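Gestow opens second collection floor for hand-held gripper recordings

Jan 1, 2023

Gestow has moved its demonstration recording from a single room to a full workshop floor in Arndale, the company said in a note to partners. The floor is used to gather examples for a manipulation model that Gestow is training with Vevia, which supplies the finger pads and the mounting hardware.

Operators do the tasks themselves, holding a gripper in each hand. A camera on each tool records the fingers and whatever lies ahead of them, and the tool's position is recovered afterward from the video and the motion sensors. No robot arm is needed during recording. The trained model is later run on a two-arm bench at Vevia, using pads of the same shape.

Raghavendra Reddy, who runs collection at the site, said the move was driven by variety. The earlier room had one table height and one kind of light, and models trained on that data lost accuracy near windows. "We had plenty of episodes and they all looked alike," he said. "The loss curve was fine. The bench results were poor."

The new schedule lists 46 tasks, most of them short: place an object in a recess, move an item between shelves, hang a garment, close a box. Each task is recorded by at least 2 operators, and no operator may record more than 40 episodes of one task in a day. Reddy said the cap was set in November after a review found that late-shift episodes were faster but had more dropped frames and more regrasps. 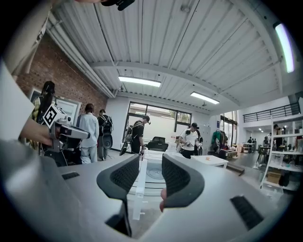 The Arndale floor, recorded from one of the hand-held grippers.

Several operators work in the same space at once. This puts moving people in the background of many recordings, and Gestow leaves them in. Thirumalai Thevar, who works on the training side, said earlier models had treated a person walking past as a change in the task and would pause with the fingers half closed. Adding busy recordings to the training set reduced the pauses. He did not give a figure.

Thevar said the harder problem is tracking. Large plain surfaces give the position software little to hold on to, and a tool pointed at a bare floor or ceiling can drift. Square printed markers help when one tool comes into view of the other -- they give a direct measure of the distance between the two hands. Episodes in which the tracks disagree are dropped before training.

Each episode starts with a short calibration move: fingers fully open, fully closed, then open again. Fingertips are supposed to stay clear of the pads once the task begins. Checkers at Rodrigues, the labeling contractor, mark any episode where a hand enters the gap, and those are held back from the grasp training set but may still be used for tracking tests.

Gestow expects to record for 70 working days before the task list is revised. The next list will add cloth items and two-handed carrying. The company has not said whether any of the data will be released.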